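We use cookies to improve your visit. By continuing you accept our cookie policy. Sign up for the newsletter

Ten minutes with the Dandside picking team

2021-07-27

Short call this, between two runs. The engineer on the line runs data collection for Dandside, the bin picking project at Kustska, and asked to be quoted by job only. Fine by us.

First question, why so few grasps? The team has 369 recorded so far and wants more before the end of the month. "Each one has to be reset by a person. The arm is quick enough, we're the slow part." A good day gives 27 usable examples. A bad one gives 10, and the rest of the day goes on cables.

What counts as usable? "The label has to match what the arm did. If it closed on the brick and dragged the duck with it, that is not a brick grasp. We used to keep those. Big mistake." The first 300 examples were checked again by hand in July, two people, one spreadsheet, lots of arguing.

Misses stay in, though. The model needs to see them. "A set with only good picks teaches it that everything is easy – then it goes for the corner and gets stuck."

The software side comes from Verbeke, who supply the logging tool. Any complaints? A pause. "The clock drifts. We restart it at lunch." The learning code is their own and is called Peltari, for reasons the team has forgoten.

Toys, we ask, why toys? Cheap, odd shapes, easy to replace. The spray bottle is the one they talk about most. "Trigger, neck, round body. Three grasps in one thing and the model always wants the worst one." The duck comes second. Smooth all over, and it lies differently every time.

And the walls? "Sloped, so things lean. A toy that leans is a diffrent problem from a toy lying flat. We want both in there." No plans to tidy the layout either. The customer's bins won't be tidy.

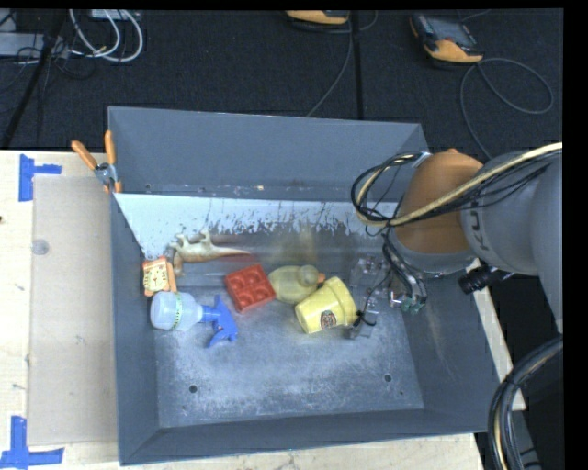
Red brick, duck and spray bottle, all in the bin with the arm over it.

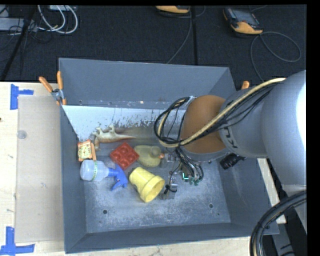 What comes next

More objects, then a second bin. The team also wants to try resets done by the arm itself, picking and dropping overnight with no one in the room. "Half the examples would be junk. But half of a night is still more than we get now." No date for that yet. Then the next run was up and the call was over.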